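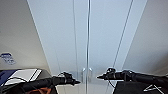 Figure 4. Tall white cabinet, double doors closed.

4.2 How the subtitles get handed out

I went into this part of the study thinking the crown was what everybody cared about. It's what the posters sell, after all. But once I started sitting in on the Bamuven teen pageant in Brenness, most of the talk I heard backstage was about the smaller titles – Best Smile, Mr. Talent, Miss Congeniality, Public Choice – and who was likely to walk off with two of them.

The season I followed had 30 contestants, boys and girls together, and 5 judges. The judges scored four rounds: introduction, talent, formal wear and the question round. Those scores decided the winner and the two runners-up. The subtitles worked differently. Some were taken straight from one round's scores, some were picked by the judges in a quick chat during the dance break, and one was left to the public. I asked Lalit Goel, who ran the stage program, which was which, and he had to stop and think about a couple of them. I don't blame him. The list had grown every year, and the rules had been passed along by word of mouth.

The quick-chat titles interested me most. I was allowed to sit behind the judges' table for that conversation and take notes. It was friendly and very fast. One judge would throw out a name, another would say "she's already got one," and they'd move along to the next contestant on the sheet. Spreading the sashes around clearly mattered to them, although it wasn't written down anywhere in the scoring guide. When I brought it up later, one judge told me that a family who has driven three hours shouldn't have to go home with just a goody bag. I found that pretty hard to argue with!

The contestants had mostly worked this out for themselves. In our interviews they talked about subtitles as something you could aim for. Sneha Lodhi, who took Miss Talent, told me she'd put nearly all her practice time into her dance and hardly any into the question round (she hates public speaking, and said so cheerfully). She never expected to place in the top three. She wanted the talent sash because her dance school would hang her picture in the hallway, and that meant more to her than a crown from a show her classmates hadn't heard of.

Not everyone was so relaxed about it. A few of the older boys felt that the chatty way of choosing made their sashes worth less, and two of them left the subtitle out when they listed the pageant on their modeling profiles. I come back to those profiles in section 5.
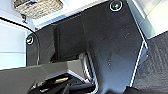
4.3 The public vote

Public Choice was the one title with numbers I could check. Voting ran through the Natside app for most of November and closed the night before the final at Kanaujia Hall. In all, 1305 votes came in, and the winner got 548 of them. That's a big lead in a field of 30, and I wanted to know where it came from.

Mostly it came from one high school. The winner's friends had set up a group chat and reminded one another to vote every evening, and the app let each account vote once a day. So the total counts votes and can't tell us how many people took part. I'd be careful about calling it a measure of popularity for that reason. It probably says more about how well a contestant's friends can keep a group chat going for weeks.

The organizers knew this and didn't mind much. Every vote reminder carried the pageant's name, and ticket sales at that same school went up while the voting was open.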